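Speaker notes: House rules for simulated kitchens
Garba Mohammed, Bidgate methods group
Afternoon slot, 2:00, keep an eye on the clock

Opening

Thank everybody for staying after lunch, and thank Ifigeneia Konstantinidis for moving her own talk so I could have the bigger room. Say that I've been writing task rules for household robots long enough to have broken most of them myself, so this is meant kindly. If you recognize your own project in one of my bad cases, it was probably mine first.

Tell the Vusilari story here. When Kelechi Osagie and I took over that project, we inherited 1406 recorded episodes and a single page of instructions, and the page said "put the item away." Well, away where? Half the team read it as the nearest cabinet and the other half read it as wherever the item had come from, and both halves were doing careful, honest work! We spent most of May sorting that out. Pause for the laugh, if there is one, and move along if there isn't.

Rule one: write the instruction before you build the layout

It's so tempting to go the other way. You open the editor, you drop in a counter and some food, it looks nice, and then you ask yourself what the robot might do with it. What you get is a task shaped by whatever happened to be in the asset folder. At Bidgate the sentence comes first, in words a houseguest would understand, and a second person reads it aloud and says where they think everything should end up. If the two of you disagree, fix the sentence.

Rule two: define done

Every task needs an end condition that a person can check by eye and the software can check by itself, and the two should agree. "On the shelf" needs to mean resting on the shelf, let go of, and staying put. Our draft asks for 5 seconds of stillness after release. Lilibeth Cabrera thinks that's too long and she may well be right, so mention that it's open for comment.

Rule three: keep the clutter, and write it down

(Slow down here, people take notes on this one.) Real kitchens have a plate with something on it and a plant nobody has asked the robot to touch. Leave those in. But list every object in the task record, say whether it may be moved, and say what happens to the score if it gets knocked. The Afolabi set left this out, and two labs ended up grading the same run differently.

Rule four: check names and sizes

Joar Magnusson's contribution, and please credit him. Before a layout is released, someone who didn't build it goes through with the object list and names each thing cold. If they hesitate over a name, the instruction can't lean on that name. The same person compares each object's size with the others near it and signs the sheet. We review 400 layouts in a batch, which sounds like a lot, but with a pot of coffee and good company it goes faster than you'd think.

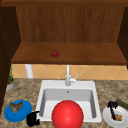 Who should sign off on a simulated layout before it goes to training?

Someone who didn't build it, working from the written task record, with the authority to send it back. In a small team that can be a colleague from another project, as we do with the Elluvel people.

Closing bits

Remind them the draft is open for comments and that short, grumpy comments are as welcome as long ones. Mention the blank review sheets by the door. If there's time, ask for a show of hands on the stillness question and write the result down for Lilibeth. Then hand over to Kelechi, who has the laptop adapter.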